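Lekesier Court Tenants' Association
Minutes of the monthly meeting, Tue 28 July
Held in the ground floor meeting room, 7:00 p.m.

Present: residents of 8 apartments. Apologies from 4 more, one of them delivered through the wall.

1. Minutes of the last meeting
Approved after one correction. The word "shouted" in item 3 is now "said."

2. Elevator
The elevator is back in service and has stopped at every floor except the one requested. The engineer from Vurneo has been called again. Residents are asked to report faults to the number posted in the lobby and to stop writing them on the inside of the doors, where the list is getting long and some of it is about other residents.

3. Laundry room
The new sign-up sheet has been in place since January. The resident of 203 asked if signing up for every Sunday morning until the end of the year was within the rules. It was, as written. The rules will be rewritten — two slots a week per apartment, no booking in pencil and then going over it in pen.
The left-hand dryer still eats quarters. A motion to put a sign on it was passed. A motion to fix it was held over.

4. Courtyard
The quote from Grisau for repaving came in and was read aloud, then read aloud again more slowly. The meeting agreed to get a second quote from Ait Brahim and, in the meantime, to move the big planter over the worst hole. The planter's owner was not present and will be told.
The tomatoes by the east fence belong to the person who planted them. This was felt to be worth putting in the minutes.

5. Noise
Quiet hours stay at 10 p.m. to 7 a.m. A long discussion followed on what counts as a trumpet. Muted practice is allowed until 8 p.m. for a trial month. The meeting recorded its thanks to the trumpet player for leaving before the vote.

6. Bike storage
There are more bikes than hooks. Bikes without a tag by the end of next month will be moved to the back hallway, and any bike missing a front wheel will be treated as a decision its owner has yet to make. Tags are free. Replacement tags are 55 cents, which was argued over for longer than the courtyard.

7. Shared kitchen
The refrigerator is to be cleared every other Friday. Food needs a name and a date on it. "Mine" is not a name. The proposal for a padlock failed for the third time.

8. Any other business
The lobby smells of soup again. No action.
A request for a second doormat was approved on the spot, the fastest decision of the year so far.

Meeting closed at 9:20 p.m. Next meeting same room, same chairs, so bring a cushion.
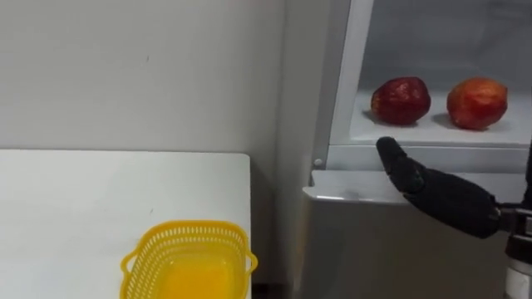
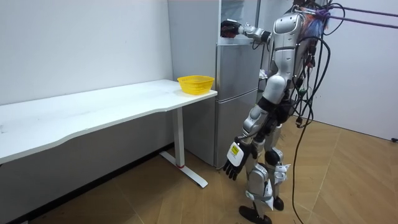

Item 7: the refrigerator, with two apples in it in the first photo.

Recent minutes
June: The hallway light question
May: Annual meeting and cake
April: Recycling, part two

Get the minutes by email. Sign up for our newsletter at the front desk or through this page.

© Lekesier Court Tenants' Association | Contact us | Back to top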